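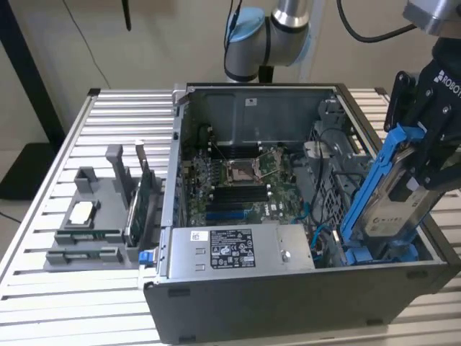

Jevesdale, 15 Sep 2024

Bench check, desktop tower, Dell board, tag 38

Side panel off: OK
CPU socket: empty, lever up. Cover it before storage.
Memory slots: both banks empty. No modules logged with this unit.
Power supply: label legible. Enter the barcode on the Stuser sheet.
Drive cage: cables looped around it. Tie back before the panel goes on.
Blue SATA cable: check both ends.
Wall outlet: unplugged, confirmed
Next check: November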